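A pinça na bancada: como uma oficina de restauro aprende a trabalhar com máquinas

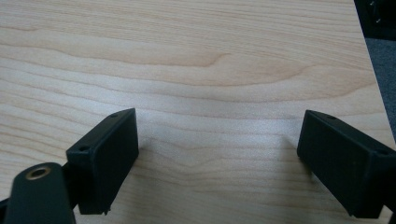

Os dois dedos pretos da pinça, abertos sobre o tampo de madeira clara de uma mesa de trabalho.

Às sete e meia da manhã, Ghazala Kiani já percorreu as duas salas da Grallelach, ligou a extração de ar e leu as notas do turno anterior. Dantes, as notas falavam de colas, de prazos e de peças em falta. Agora metade diz respeito à pinça: a que altura ficou, que força se usou, onde escorregou.

A Grallelach repara e monta caixas de instrumentos de medição, daqueles com tampa de encaixe, dobradiças pequenas e um forro cortado à medida. Trabalham ali 30 pessoas. Durante anos, a montagem fez-se toda à mão, e quem entrava passava os primeiros meses a colocar pinos e fechos, a tarefa mais repetida da casa e a que mais gente mandava para o médico com dores nos pulsos.

Foi por essa tarefa que a empresa começou. A proposta veio da Biterska, que fornece o equipamento e o programa de controlo, e previa uma primeira fase sem nenhum braço motorizado. Os operários pegariam numa pinça de mão, fariam com ela o trabalho de sempre e o sistema aprenderia com os registos. Só depois viria o braço.

"As pessoas esperavam um robô e receberam uma ferramenta esquisita", diz Kiani, que coordena a produção. "Houve quem ficasse aliviado e houve quem ficasse ofendido. Pediam a um montador com vinte anos de casa que trabalhasse com dois dedos."

Trabalhar com dois dedos é mais difícil do que parece. A mão humana roda a peça enquanto a levanta, sente a folga, corrige sem que a pessoa dê por isso. Com a pinça, tudo tem de ser decidido antes de fechar. Um pino apanhado torto fica torto até ao fim e é preciso pousá-lo e voltar a pegar. Nas primeiras semanas, uma caixa que se montava em dez minutos levava quase meia hora, e o prémio de produção, calculado à peça, caiu logo.

O prémio foi a primeira discussão séria. Os montadores destacados para a pinça perdiam dinheiro por ensinar a máquina, e disseram-no numa reunião que durou até à hora de almoço. A administração aceitou pagar as horas de demonstração pela média dos três meses anteriores. O acordo ficou escrito numa folha afixada ao lado do relógio de ponto, onde continua.

A segunda discussão foi sobre os registos. Cada demonstração guarda o percurso da pinça e as imagens do tampo, e os trabalhadores quiseram saber quem as via. Ficou combinado que não servem para avaliar ninguém e que os ficheiros são identificados pela tarefa e não pelo nome. Há quem ache pouco. Um dos montadores mais antigos, que pediu para não ser identificado, diz que qualquer colega reconhece a forma de trabalhar do outro em meio minuto. "Eu pego sempre pela esquerda. Para que é preciso o nome?"

O objetivo da primeira fase era chegar às 1000 demonstrações aproveitáveis. A palavra aproveitáveis deu trabalho. No início, a equipa apagava tudo o que corria mal, por brio. A Biterska pediu que não o fizesse: uma peça que cai e é apanhada outra vez também interessa, desde que a recuperação fique completa. Custou a entrar. Quem aprendeu um ofício a esconder os erros do encarregado não os entrega de boa vontade a um computador.

O espaço também mudou. As mesas perderam os suportes de ferramentas, que tapavam a vista ao sistema, e as caixas de pinos passaram para prateleiras baixas, ao lado. Os montadores queixam-se de se baixarem mais vezes. A empresa subiu duas das prateleiras e prometeu rever as restantes, o que ainda não aconteceu.

O braço chegou em janeiro, numa manhã de chuva, e esteve dois dias encaixotado à espera de uma tomada. Foi montado na sala mais pequena e faz hoje parte da colocação dos pinos, sempre com uma pessoa por perto. Segundo Kiani, resolve bem as caixas do modelo corrente e atrapalha-se com as antigas, que vêm para reparação com furos gastos e madeira empenada. Essas voltam para as mãos de quem as conhece.

Ninguém foi despedido. É a primeira coisa que a coordenadora diz e a que os trabalhadores recebem com mais cautela. Houve 2 saídas por reforma e os lugares não foram preenchidos. O sindicato fez as contas e perguntou por escrito se era essa a política. A resposta falava em "adequação gradual do quadro".

Entre os que ficaram, as funções deslocaram-se. Quatro montadores passam agora parte do dia a preparar demonstrações, a rever registos e a marcar o ponto em que cada tentativa falhou. Receberam formação da Shaikh, um pequeno centro técnico da zona, e um suplemento no salário que consideram baixo para a responsabilidade. Os mais novos pedem para entrar nesse grupo. Os mais velhos preferem a bancada das reparações, onde ainda se trabalha sem pinça.

As dores nos pulsos diminuíram, pelo menos nas queixas. Apareceram outras, no ombro e no polegar, próprias de quem segura uma ferramenta durante muito tempo na mesma posição. As sessões foram limitadas a cerca de quarenta minutos, com troca de posto a seguir. Nem sempre se cumpre – quando há encomendas em atraso, a troca é a primeira coisa a ser adiada.

O próximo passo está marcado para o outono e envolve o forro, que até agora ficou de fora. O feltro dobra, cola-se aos dedos da pinça e nunca assenta duas vezes da mesma maneira. A Grallelach vai experimentar outras pontas, fornecidas pela Prilteo, com uma superfície mais rugosa. Kiani pediu que fossem os montadores a escolher quais se testam primeiro, e a lista já circula pela oficina, com nomes riscados e setas à margem.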